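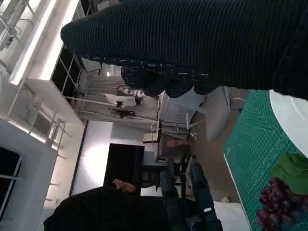
Enico: Frequently Asked Questions

Last updated in December, when the inbox won. Questions are in the order they annoyed us.

What is Enico?

Enico is a training method for robot arms that see through a camera on the wrist. It teaches the arm's policy to judge how much of the current picture is worth trusting, and to lean on recent memory when the answer is "very little." It is part of the Sukemora project, which covers tabletop handling of ordinary objects. The name doesn't stand for anything. We tried.

Why would a wrist camera see something useless?

Spend an afternoon reading wrist footage. A small camera close to the table gets a fine look at the plate or the bunch of grapes until somebody reaches across, and then it gets a fine look at knitwear. A sleeve near the lens can take up half the picture while the thing the arm is supposed to pick up sits in a corner. Ordinary policies treat every pixel as news. They will chase a cuff.

Couldn't you just throw those frames out?

That was our first plan, and we were proud of it for a week. Dropping blocked frames leaves holes in the recording, usually at the moment the person and the arm are closest together. A policy trained on the leftovers is calm and capable as long as it works alone. Put a person next to it and it has no idea what is going on.

How does it work, in everyday words?

A small side network gives each frame a score between zero and one. High scores pass through as usual. Low scores turn the frame down, like a volume knob, and turn up a short memory of what the camera saw before. The policy gets the blend. The side network learns its scores from one question: could you have guessed the next few arm movements from this frame alone? No one draws outlines around sleeves, which we mention mainly to reassure new students.

What did you train it on?

500 recorded episodes of picking, placing and handing over, on a tabletop, with people in and out of view. We kept the ugly ones. Andudex, our earlier set, was recorded with everybody standing politely clear of the table, and it is still the better choice if your robot lives alone.

Does it work?

Better than before, with the usual misery at the edges. We ran 115 test trials in which a person blocked part of the camera's view while the arm was moving. Enico failed 37 of them. The baseline trained on the same episodes failed more, and in more interesting ways. The full table is in the report, failures included, sorted by how much they embarrassed us.

What do the failures look like?

Most are a kind of politeness. The score drops, the memory takes over, and the arm waits for a better view that doesn't come. A smaller group goes the other way: the arm remembers where an object was, a person has moved it, and the gripper closes on air with great confidence. Soft things are the worst for this — crumpled fabric changes shape between one look and the next, and memory is no help.
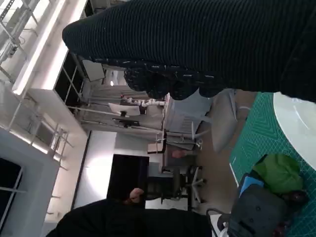

One reader objected that a second camera, fixed above the table, would solve the whole problem for less money than a graduate student. Fair point, and we get it often enough that it belongs on this page.

So why not add a second camera?

You can, and Enico accepts one. In our setup, heads block the overhead view nearly as often as arms block the wrist view, and now you have 2 cameras to calibrate and something new to bump into. We also wanted to know how far a wrist view alone would go. Cheaper is a separate argument, and we concede it.

Is it safe to use around people?

Enico is not a safety system. It decides how much to trust a picture. Force limits, speed limits and the stop button belong to your hardware, and should be set up by someone who has read the manual.

Does dark clothing make it worse?

Dark cloth close to the lens gets a low score quickly, and a quick low score is what we want. Patterned cloth takes longer, as it gives the network something to look at. We have not asked anyone to change their wardrobe.

Who is Szűcs, and why is it in your file names?

Szűcs is the machine the training runs on. Yes, with both accents. Yes, it broke the download script. If your system turns the folder name into question marks, rename it before unpacking.

Can I use the code and the recordings?

The code, yes. The recordings are released in parts as we finish checking them, which is slow work and mostly consists of watching elbows. Write to the project address with a line on what you plan to do with them.

Will there be a version for two arms?

We have started. The second arm turns out to be very good at blocking the first arm's camera.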